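Concert ce soir : bien préparer sa tenue de choriste à la maison

Repassage, taches, partitions, chaussures : nos astuces pour arriver sur scène net, à l'aise et de bonne humeur !
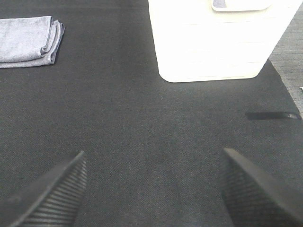 Le pantalon noir qui lustre

Tous les choristes connaissent ce brillant qui s'installe aux genoux et sur l'assise après quelques saisons de répétitions assises. La cause, c'est presque toujours le fer posé directement sur l'endroit. Retournez le pantalon, glissez une pattemouille à peine humide entre le fer et le tissu, et travaillez par petites pressions, sans faire glisser. Si le mal est fait, mélangez une cuillère à soupe de vinaigre blanc dans un verre d'eau, tamponnez avec un chiffon propre (un essai sur l'ourlet d'abord !) puis brossez dans le sens du tissu. Sur un vieux pantalon de laine, le résultat est franchement réjouissant.

La chemise blanche et son col jauni

Frottez l'intérieur du col au savon de Marseille légèrement mouillé, laissez agir une demi-heure, puis lavez comme d'habitude. Pas d'eau de Javel, elle finit par jaunir les fibres synthétiques. Et repassez le col en partant des pointes vers le milieu, sinon un petit pli se forme juste à l'endroit que tout le premier rang regarde.

La robe longue en velours

On ne repasse pas le velours, on le suspend ! Une salle de bains bien embuée, porte fermée, et la plupart des plis tombent tout seuls. Laissez ensuite la robe sécher sur son cintre, loin du radiateur, avant de la remettre dans sa housse. Pour les bretelles qui glissent, cousez deux petits rubans à l'intérieur des épaules, c'est vite fait et cela change la vie pendant un Requiem de Verdi.

Le porte-partition qui sent le renfermé

C'est courant au retour des vacances, quand il a passé l'été à la cave. Ouvrez-le en éventail sur une table, posez dedans un sachet de bicarbonate bien fermé (un filtre à café agrafé fait très bien l'affaire) et laissez-le prendre l'air 2 jours. La couverture en simili se nettoie avec une éponge presque sèche et une goutte de liquide vaisselle. Pour les traces de crayon dans les partitions de location, prenez une gomme mie de pain, elle respecte les vieux papiers et ne laisse pas de miettes entre les pages.

Les chaussures qui grincent

Ah, le grincement en plein pianissimo ! Soulevez la semelle intérieure, saupoudrez un peu de talc, remettez en place et marchez quelques minutes dans le couloir. Si le bruit vient du dessous, un passage au papier de verre très fin sur la semelle suffit souvent.

La trousse de coulisses

La mienne tient dans une boîte à biscuits et voyage avec moi à chaque concert, de la petite chapelle jusqu'au grand oratorio de novembre :
- une aiguille déjà enfilée de fil noir, une autre de fil blanc
- deux boutons de chemise
- des épingles de sûreté
- une brosse adhésive pour les poils de chat
- un crayon taillé et sa gomme
- des pastilles au miel, sans papier qui crisse
- une petite bouteille d'eau

Dernière chose, rechargez la trousse dès le lendemain du concert, pendant que vous aérez la tenue à la fenêtre. Et bon concert !

Mis en ligne le 9 mai 2020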